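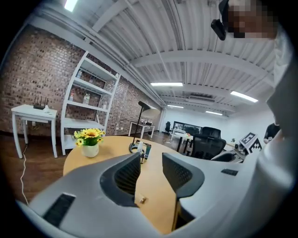

Building a hand-held gripper in a shared workshop
Notes for session 2: fingers, small parts and what to believe

Read these before Monday. Bring your half-finished housing even if you are ashamed of it.

Where we left off

Last time everyone printed a housing and a pair of fingers from the Drareo plans. The plans are decent. The write-up that comes with them is less so. It says the gripper "handles everyday objects with ease", and the everyday objects turn out on inspection to be a sponge, a plastic cup and a tennis ball. I could pick those up with two wooden spoons and an elastic band. We will be using screws.

Why a screw

A small brass-coloured screw lying on its side on a table is a nasty object for two fingers. It is low, it rolls, and the head holds one end up so the shank never sits quite flat. If the finger tips don't meet evenly, it shoots out sideways. If they meet evenly but the tips are too thick, they land on the table first and close above it. Most of the designs I see praised online would fail here, and their makers don't show you them trying.

Ridged fingers

The ridges on the inner faces are supposed to improve grip. Perhaps they do. On a soft object I am fairly willing to believe it. On a thin shank, a ridge may hold it nicely or may let it drop into the groove and swing, depending on which way round it lies. I have read a good many claims on this and seen very few numbers. Print one ridged pair and one plain pair, keep everything else the same, and find out for yourselves.

Fitting the fingers

Slide each finger on to its carrier before tightening anything. Close them slowly by hand and hold them up to a window. You are looking for a line of light between the tips. Light at the top and none at the bottom means the carriers are splaying, and no amount of software will cure it. Take them off, clean up the print and try again. Do not file the tips to make them match, as you will then have a matched pair of wrong tips.

Check for play next. Hold the housing still and wiggle one finger. A little movement is normal. If you can hear it click, the hole is oversize.

The test

Put one screw on the table, lying down. Pick it up, lift it to the height of your elbow, wait, and put it back. Do this 10 times with each pair and write down every attempt, including the one where you sneezed. Turn the screw to a new angle each time. Leave the table as you find it, lamps and bottles and all. A gripper that needs a bare table isn't much use in a workshop.

Ten goes is a small number. If one pair scores a single point more than the other, you have learnt nothing and should say so in your log. Anyone who wants to argue for a real difference can do 100 and bring me the sheet.

On bought parts

Two of you asked about the Andeo finger kit. It is tidy and it costs more than the rest of the build put together. The Brositz pads are cheaper, and I have no strong view on them except that the glue supplied is poor. Neither maker says what was picked up in their tests, or how often it was dropped. Ask them. I did, and I am still waiting.

For next time

Your log sheet, both pairs of fingers, and a short paragraph on what went wrong. The McKinnon motor arrives in February if the supplier is to be trusted, so until then everything is closed by hand.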